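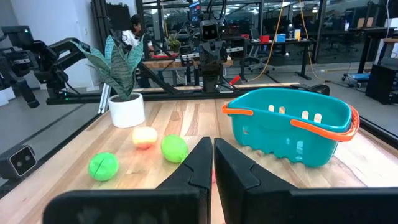
Tullio Palumbo wrote to me that his plastic fruit always feels sticky after a summer in the kitchen, and that wiping it with a dry cloth only moves the dirt from one side to the other.

Dry cloth is the wrong tool, I think. Kitchen air carries grease, and the grease holds the dust. Use lukewarm water with a few drops of dish soap, and an old soft toothbrush for fruit with a bumpy skin. Smooth apples need only a sponge. Please do not use very hot water, the paint can become dull.

A slotted plastic basket is washed in the same way. Push a cotton swab through each slot, then clean under the handle, where it meets the rim. Let everything dry on a towel overnight before you put the fruit back.

Artificial plants: wipe every leaf from the bottom to the tip, and hold it from behind with your other hand.

On a butcher-block table, wipe spilled water at once and go along the grain. I oil mine every June.

Norbert Bodnár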